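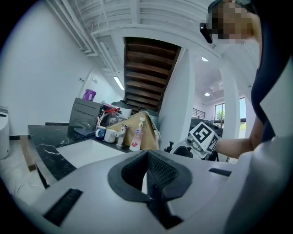 November, 9:40 in the evening, writing this up before I forget it all

Gumix notebook, sink counter task. Me and Abrehet on grippers, Stavros on the laptop and complaining about the lighting.

Good night overall! We got nearly 100 episodes saved, and I think most of them are keepers, though I haven't gone through the bad-tracking flags yet and I've been wrong about this before (see the drawer task, sigh). The target for the showcase is still 600, so we're a long way off, but tonight was the first session where I wasn't fighting the gear the whole time.

Quick recap for whoever picks this up next. We're doing the tidy-the-counter task at the Arkemden place with the black marble top. Pick up the small bottle near the front edge, carry it to the back by the faucet, let go, back off. The soap pump and the mugs stay where they are. We talked about moving the mugs every episode too and decided to leave that for later, when the simple version works. Stavros wants it noted that he voted for moving them now. Noted.

Things I learned, in no order:

Grip on the bottle. If I come in from straight above I can't see what the fingers are doing and I squeeze too early. Coming in low and a little from the side is much better, and the V notch in the rubber pad kind of centers the bottle for you. Abrehet figured that one out within a few minutes of picking up the gripper, which is annoying because I've been at it since the start of the semester. Her releases are also cleaner than mine. I tend to open the fingers and yank back at the same time, and the bottle wobbles or goes right over. When I watched my own replays I could see the exact moment I got impatient. Fix: open, wait a beat, then back off. I said "beat" out loud for a while until Stavros asked me to stop.

The faucet. It's chrome and it's shiny and I do not trust it. We had a few episodes where the pose jumped right when the gripper got close to the back of the sink. Stavros thinks it's the reflection. I think the marker was just tilted too far away from the head camera at that point, and a reflection would have messed up more episodes than it did. We didn't settle it. Test for next time: drape something over the faucet for a handful of runs and do the exact same motion. If the jumps are still there, I win.

Idle hand. We're recording both sides even though this task only needs one, and I kept forgetting I had the other gripper. It drifts. It dips. At one point I scratched my knee with it, and all of that goes into the data like it means something. Abrehet's suggestion was to pick one rest pose and stick to it, so now the idle gripper hangs low with the fingers open and pointing up. Feels silly, works fine.
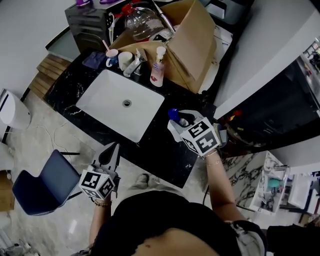 After we agreed on that, the takes got a lot more alike, and Stavros stopped calling out "left hand!" every few minutes, so my mood improved too.

Marker cubes. Please, everybody, stop holding them by the printed faces when you carry the grippers around. I wiped them down tonight, and there was a thumb smudge on one that I'm pretty sure was mine. A smudge in the wrong spot on a black square is enough to lose detections for a while, and then we all stand there blaming the software. Hold the body of the gripper, that's what it's for.

Episode length. Mine run about 8 seconds, Abrehet's are a bit shorter. I went back and forth on whether that's a problem. My gut says a little variety in speed is okay but two people with two totally different rhythms might make the policy do something weird in between, like start fast and then dither. For now we're both aiming for the slower one. If anyone has done the reading on this, leave me a note in the margin — I'd love to be told.

Feet. I really have to look before I step sideways. There's stuff on the floor on that side, and I can't look down in the middle of an episode without swinging the head camera off the counter. Abrehet has started checking the floor before every take and I'm copying her.

Sync. We clap the grippers shut at the start of each recording so the streams can be lined up afterward. I skipped it twice. Both of those go in the trash folder, don't try to rescue them, I already spent too long trying.

Stavros started a first training run on tonight's batch before we packed up. It's way too little data to do anything useful and all three of us know that, but he wants to see whether the loader chokes on the new folder names, and fair enough. I'll look at it in the morning.

To do:
Go through the tracking flags and sort keep / trash (me)
Faucet test (me and Stavros, with witnesses)
Write down the rest pose somewhere people will see it (Abrehet)
Print spare markers, the current ones are getting soft at the corners (Stavros)
Decide on the mugs. Again.

Wrist is a bit sore from the trigger, so next time I'd like to swap operators more often. Abrehet says she's fine to start. Charging the batteries now, going home.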